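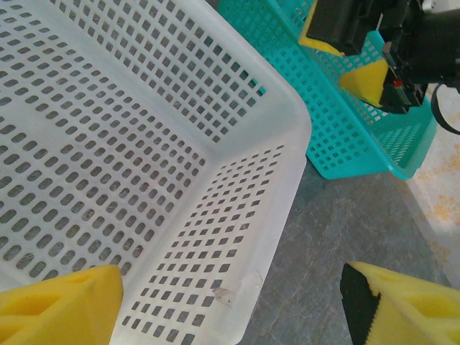

Torkel Basket
Plastic storage basket, white or teal
£6 each
In stock in both colours

Choose colour: White / Teal
Quantity
Add to basket (yes, we know)

It's a basket with a great many holes in it. We sell cleverer things, several of which have lids, and the Torkel outsells the lot. People buy one for the cupboard under the sink, then come back a month later having noticed that the rest of the house is also full of loose objects.

The Torkel is rectangular, with rounded corners and sides that slope in towards the floor. The sides have square holes. The floor has rows of rounded slots set on the diagonal. The rim is solid all the way round, thick and smooth, and that's the part you'll have your hands on, so we're glad they left the holes out of it.

What it's for

Cables, chiefly. Everybody owns a quantity of cable out of all proportion to the number of things they plug in, and most of it lives in a drawer that no longer shuts. A Torkel will take the contents of that drawer and still leave you able to see what you've got. Wind each one into a loose coil before it goes in. If you throw them in as they come, you will have the same knot as before in a nicer container, and we'd ask you to keep that out of the reviews.

It also does for potatoes, onions, pegs, dusters, swimming things, bath toys, seed packets, the odd gloves and whatever it is you keep in the car. Crumbs, sand and soil drop through the floor, so give some thought to what the basket is standing on. A tray helps. So does the garden.

It's less good for rice, drawing pins, or anything else smaller than a hole. Small screws will go through the slots if you give them time, and we have had the emails. Flatley, our lidded tub, was made for that sort of thing and has no holes whatsoever.

Colours

White goes with everything and shows every scuff. If you drag it along a concrete shelf it will pick up grey marks, most of which come off with washing-up liquid and a bit of bad temper. The ones that stay are permanent and you'll stop seeing them by February.

Teal is somewhere between green and turquoise, and which of the two depends on the light and on who you live with. Apolline Guillot, who writes most of these pages, calls it swimming pool. Ludivine Joly in the warehouse calls it dentist. The label on the carton says teal, so teal it is.

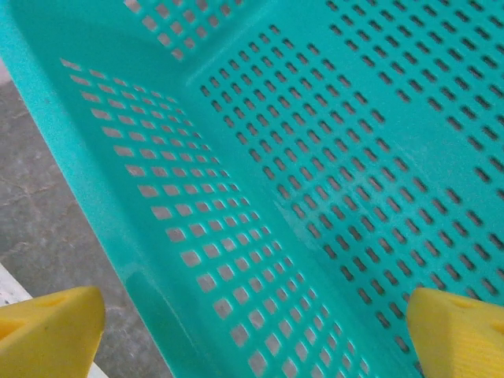
Torkel in teal: square holes up the side, slots across the floor.

Lots of customers buy a mixture and use the colours as a system, white for one person's things and teal for another's. This works well in shared kitchens and offices, right up until somebody runs out of room in theirs.

The details

Name: Torkel
Type: open basket, no lid
Material: plastic
Weight: 600 g
Sides: sloping, square holes
Floor: flat, slotted
Rim: solid, rounded
Handles: none, use the rim
Maximum load: 6 kg
Colours: white, teal
Sold: singly, or in a carton of 500 (trade only, please ring first)

About that carton. Gunnlaugsson, our trade desk, will happily send a pallet to a school, a workshop or a hospital store room. It once sent one to a flat on the second floor, because the form allowed it. The form now asks whether you're sure. Answer it truthfully.

On a shelf or a bench

Torkels stand side by side without fuss, and a row of them at the back of a worktop keeps the front clear for whatever you're supposed to be doing. Put the things you reach for most in the end basket on your good side. Put the things you feel guilty about in the middle one.

When they're empty, the sloping sides let one sit inside another. Push them together gently. If you lean on the stack you'll spend part of the afternoon getting it apart again, and the accepted method (one person at each end, mild swearing) does the rims no favours.

They don't stack when full. The upper basket goes straight down into the lower one's contents, which is fine for towels and bad for tomatoes. If you need height, the Urkar rack holds two Torkels on each shelf and comes flat, with a sheet of instructions that is better than it looks.

Labels

Stick-on labels won't hold on the sides, there being more hole than side. The rim will take one if you wipe it down and let it dry. A luggage tag tied through one of the squares is neater and can be moved when the basket changes jobs, as they all do. Our own has been Post Room, then Lost Property, then Post Room again.

Cleaning

Tip it out, turn it over, tap the bottom. Wash in warm soapy water with an old toothbrush for the slots. Leave it upside down on the draining board and most of the water will see itself out. Please don't use scouring powder, and keep it away from the hob and from radiators you can't hold your hand on.

Delivery and returns

Single baskets leave us within 2 working days. They go out in a box rather larger than you'd expect, since a basket is mostly air and we are obliged to post the air too. Order several and we'll nest them, and the postage gets more sensible.

You can send a Torkel back if you don't like it. We'd prefer it clean. We would also prefer it without your onions in it, though we did enjoy them.

Questions from customers
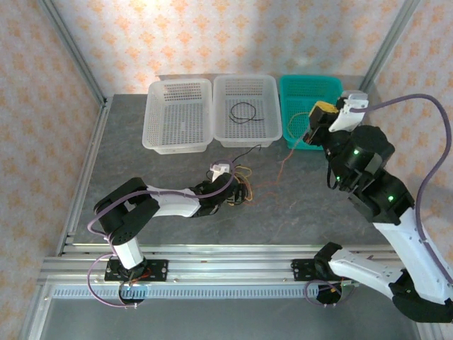

Can I leave wires and chargers in it while they're plugged in?
We'd rather you didn't. Use it for storing leads once they're unplugged and cool; a charger that's switched on wants a clear surface and some space to itself.

Will it go in the dishwasher?
Only if your dishwasher is bigger than ours. The sink or the bath is easier.

Do you sell a lid for it?
No. We've asked the maker, who asked us why anyone would want to cover up a thing made mainly of gaps. Try the Flatley.

Is the white the same size as the teal?
Same mould, same size, same price. You can nest one inside the other and nobody will be offended.

Can I cut it down to fit a drawer?
People do. You'll lose the rim, the stiffness and the right to return it.

Page last updated Jul 10, 2019

You might also want: Urkar rack, Flatley lidded tub, luggage tags (plain)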